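Ticket: Serving slider scales things that are not ingredients
Product: Turkeo recipe manager, desktop
Opened by: Natsumi Yagi
Opened: 2021-08-27
Status: Open (again)
Share 3 | 8 comments

What I was doing

Moving my recipes out of Proko, which is shutting down, and into Turkeo, which promised to bring everything over "just the way you left it." Most of it did come over. The lentil soup is now filed under Beverages, but I can see how a person might get there.

What I expected

When I drag the serving slider from 4 to 8, the flour doubles, the sugar doubles, the yeast doubles, and the oven stays out of it.

What happened

Everything with a digit in front of it doubles. My bun dough starts with milk warmed to 94 degrees. At 8 servings, Turkeo would like that milk at twice the temperature, which is a fine way to hold a small funeral for yeast. The resting time doubles too. So does the step that says "fold 3 times." On the banana bread, the oven temperature went up to something I associate with pottery.

Steps to reproduce

Import any recipe from a Proko export file. Open it. Move the slider. Read the method before you preheat anything.

First reply from support, pasted so I don't have to retype it

"Hi Natsumi! Thanks for reaching out! Have you tried signing out and signing back in?"

I had not. I have now. The milk remains ambitious.

Second reply

"Could you clear the image cache and try again? Sometimes large imports get confused."

Cleared it. All the thumbnails vanished and came back in a different order, so the pickles now have a very nice photo of a pie. Slider unchanged. I put this down as a separate problem and then decided I don't have the strength to open a second ticket.

Things I tried on my own

Typed a new recipe by hand instead of importing it. Slider behaves. Flour doubles, temperature sits still like a well-raised child.

Exported that same recipe, imported it back in. Slider still behaves. So it isn't importing in general, it's importing from Proko.

Opened the Proko file in a text editor, which I recommend to anyone who has run out of other hobbies. Proko puts the ingredients and the method in one long block with a blank line between them. Turkeo seems to read straight through the blank line and treat the whole block as a shopping list. By that logic "rest 4 minutes with the lid cracked" is an ingredient, and I need a bigger bag of it.

Put a line reading "Method" where the blank line was and imported again. Fixed! The buns came through clean: milk at 94, resting time as written, one set of folds.

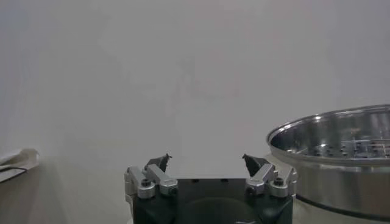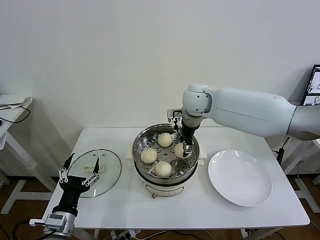
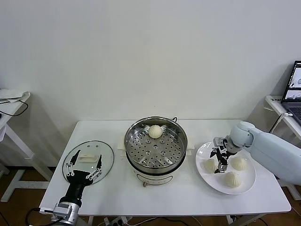

Tried the same edit on the banana bread. Also fixed. Tried it on the gravy and the whole recipe disappeared. Put the blank line back in as well, above the word "Method," and the gravy returned. So it wants both. It does not say so anywhere, including in the help page called "Importing from Proko," which is mostly a picture of a happy family near a tomato.

Third reply

"Great news! This is a known issue and was fixed in the July update. We'll go ahead and close the ticket!"

Reopened. I have the July update. I have had it since the day it made my font smaller. It does fix the slider for oven temperatures if they are followed by a capital F. Lowercase f, the word "degrees," and the little circle are still treated as groceries. I tested all of them on the bun dough and then on a recipe called Wurard Test, which consists of one cup of water and a lot of temperatures.

Fourth reply, from somebody signing as Dewan, who had plainly read the thing

"You're right, the July change only looks for the F. The blank line problem is separate and still there. Would you mind sending the export file?"

Sent. Thank you, Dewan. Please don't judge the casseroles.

Workaround for anyone landing here from search

Before importing, open the Proko file in a plain text editor. Leave the blank line after the ingredients. Under it, on its own line, type Method with a capital M. Save, import, then move the slider up and back down and read the steps. If you've already imported, delete the bad copies first or you'll end up with both, and they look identical until one of them asks you to boil your milk.

Still outstanding

Lentil soup is a beverage. Pickles are a pie. The slider will go down to zero servings, at which point the oven is off and the yeast is safe, but dinner is affected.

Waiting on Dewan.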